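Clellitz tracker, ticket 30
Component: handheld capture / pose alignment
Status: open, fix under test
Opened: 12th October
Affects: Blackwood training set, both grippers

Summary
Wrist trajectories from the left and right grippers disagree with the head camera pose after the first part of an episode. The offset grows with time and does not recover. Policies trained on the affected episodes close the fingers early.

Steps to reproduce
1. Start both grippers and the head camera from the Okum launcher.
2. Record one episode longer than 2 minutes with both hands moving.
3. Run the alignment script with default settings.
4. Plot the marker position from the head view against the position reported by the gripper.

Expected: residual stays flat.
Result: residual climbs on both sides, faster on the left.

Log
Entry 1. Checked for dropped frames. None in the gripper streams. The head stream has gaps, but they do not line up with the start of the drift.

Entry 2. Swapped left and right grippers. The faster drift stayed on the left side, so the fault does not follow the hardware.

Entry 3. Reran alignment with the marker detections masked out. Drift is smaller but still present. Restored detections and raised the minimum marker area. Small improvement, kept.

Entry 4. Compared clocks. The launcher stamps gripper frames on arrival and head frames on capture. Arrival delay increases while the write buffer fills. Set the buffer limit to 3000 frames and moved the gripper stamp to capture time. Residual is flat on the short test. Long test pending.

Entry 5. Visual tracking on the gripper view still loses features near the whiteboard. Lamp reflections on a glossy surface shift with the camera and get matched as fixed points. Added a brightness mask to the Arora branch. Views for reference, gripper camera first, then head camera:

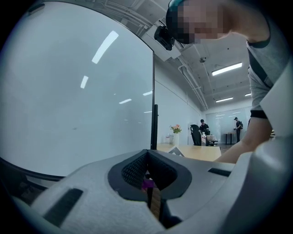
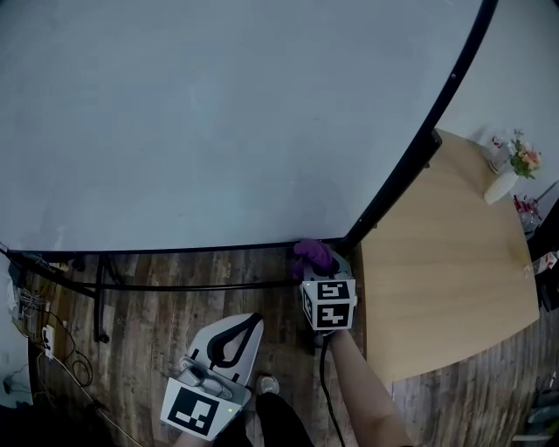
The mask threshold is a fixed value for now. Setting it per episode gave unstable results in the first pass, with good features removed along with the reflections. Leave it fixed until the long test is in.

Remaining
- Long test with the new stamps, roughly 30 episodes, same task and same operator height setting.
- Retrain the baseline on corrected data only. Do not mix with old episodes.
- Backfill: old episodes have no capture stamp. Check whether the delay can be recovered from buffer size in the log header. If it can't, mark them unusable and move the re-recording to December.
- Document the stamp change in the Okum readme.

Workaround until merge: keep episodes short and restart the launcher between them.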